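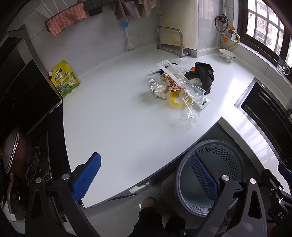
# 다시, 구독 목록을 채우는 저녁

저녁을 먹고 나서 남의 블로그를 읽는 버릇이 다시 생겼다. 한동안은 잊고 살았다. 읽을거리는 늘 넘쳤고, 손가락만 올리면 누군가 골라 준 글이 줄줄이 올라왔으니 굳이 내가 찾아다닐 까닭이 없었던 것이다. 그러다 지난 11월, 오래된 하드디스크를 정리하다가 예전에 쓰던 구독 목록 파일을 발견했다. 주소가 200개나 들어 있는 파일이었다. 요리하는 사람, 자전거 고치는 사람, 번역하는 사람, 하루도 빠짐없이 동네 날씨만 적던 사람까지, 제목만 읽어도 그 시절 내 관심사가 어디를 돌아다녔는지 훤히 보여서 한참을 웃었다.

파일을 살려 볼 마음으로 Jotero를 깔았다. 피드 리더라고 하면 요즘은 설명이 필요한 물건이 되어 버렸는데, 좋아하는 사이트의 주소를 넣어 두면 새 글이 올라올 때마다 한곳에 모아 주는 프로그램이다. 추천도 없고 인기순도 없다. 먼저 쓴 사람의 글이 먼저, 나중에 쓴 사람의 글이 나중에 온다. 이 단순한 순서가 얼마나 마음을 편하게 해 주는지, 며칠 써 보고서야 기억이 났다.

물론 옛 주소 가운데 상당수는 이미 문을 닫았다. 도메인이 팔려 엉뚱한 광고가 뜨는 곳도 있었고, "곧 돌아오겠습니다"라는 글을 마지막으로 여러 해째 조용한 곳도 있었다. 그런 인사를 만나면 괜히 마음이 쓰인다. 돌아오려고 했는데 바빴겠지, 아이가 컸겠지, 비밀번호를 잊었겠지 하면서 혼자 사연을 지어 보다가, 결국 구독을 지우지 못하고 그대로 둔다.

## 이사하는 사람들

반가운 쪽은 이사한 사람들이다. 큰 플랫폼에 글을 쓰다가 자기 주소로 옮겨 간 이들이 생각보다 많았다. 내가 자주 가는 온라인 모임 Druvara에서는 요즘 이사 이야기가 끊이지 않는다. 십 년 치 글을 어떻게 내려받았는지, 깨진 그림은 어떻게 되살렸는지, 댓글은 가져올지 두고 올지. 특히 댓글 문제는 다들 한마디씩 보탠다. 글은 내 것이지만 댓글은 다녀간 사람들의 것이라 함부로 옮기기 미안하다는 의견이 있고, 그 대화까지 있어야 비로소 그날의 글이라는 의견도 있다. 나는 뒤쪽에 가깝다. 옛날 글에 달린 "저도 어제 그 국숫집 갔어요" 같은 한 줄이 본문보다 더 또렷이 그 계절을 데려올 때가 있으니까.

나도 이사를 했다. 서버를 빌려주는 작은 업체 Bemside에 자리를 잡았는데, 한 달 요금이 커피 2잔 값이라 부담은 없었다. 다만 글을 옮기는 일은 만만치 않아서 저녁마다 조금씩 손을 보았더니 꼬박 5주가 걸렸다. 자동으로 옮겨 주는 도구가 있다는 걸 알면서도 하나씩 읽으며 옮긴 탓이다. 스물몇 살의 내가 쓴 문장은 어찌나 비장한지! 지우고 싶은 글이 한둘이 아니었지만 맞춤법만 고치고 모두 데려왔다. 끊어진 링크 옆에는 작게 표시를 해 두었고, 어디로 가는 길이었는지 기억나는 것은 괄호 안에 적었다.

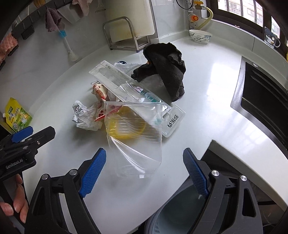 *조리대 위의 투명한 용기와 포장재.*

## 천천히 도착하는 글

자기 주소에 글을 쓰면 무엇이 달라지느냐고 묻는 이웃에게 나는 답이 느려진다고 말하곤 한다. 글을 올려도 그날은 조용하다. 숫자도 오르지 않고 알림도 울리지 않는다. 그러다 잊을 만할 때 편지가 한 통 온다. 며칠 전에는 8년 전에 쓴 만년필 세척 글을 읽었다는 분이 메일을 보내 주셨다. 내가 권한 방법대로 했더니 잉크가 잘 나온다며, 집에 있는 펜 사진까지 붙여서. 그 글을 쓸 때 나는 읽는 사람이 없다고 투덜대고 있었는데 말이다.

이런 느린 왕래를 조금 더 해 보고 싶어서 Druvara 사람들과 '노무라(Nomura)'라는 이름의 블로그 묶음을 만들었다. 규칙이라고 할 것은 별로 없다. 자기 글 밑에 다음 사람의 주소를 하나 걸어 두면 된다. 그 주소를 따라가면 또 다음 사람이 나오고, 계속 누르다 보면 언젠가 처음 자리로 돌아온다. 예전에는 웹링이라고 부르던 놀이다. 중간에 한 사람이 주소를 잘못 적어서 고리가 끊어진 적이 있는데, 그때도 다들 느긋했다. 끊어진 줄도 모르고 며칠이 지났고, 고친 뒤에는 그 이야기로 글이 여러 편 올라왔다.

읽는 쪽에도 요령이 생겼다. 저녁 9시가 넘으면 Jotero를 열고, 제목만 훑지 않으려고 애쓴다. 밀린 글이 쌓이면 '모두 읽음'을 눌러도 괜찮다. 정말 좋은 글은 누군가 다시 이야기하기 마련이고, 놓친 글은 그 사람의 집에 그대로 있다. 새로운 주소를 찾을 때는 검색창보다 좋아하는 블로그의 옆 칸을 먼저 본다. 이웃 목록을 아직 달아 둔 집이라면 십중팔구 그 목록에도 정성이 들어 있다.

혹시 오래 쉬고 있는 블로그가 있다면 오늘 한번 들어가 보시기를. 거창한 복귀 인사는 필요 없고, 저녁에 무엇을 먹었는지부터 적어도 된다. 주소를 알려 주시면 내 목록에 넣어 두겠다. 날씨만 적던 그분의 자리 바로 아래가 마침 비어 있다.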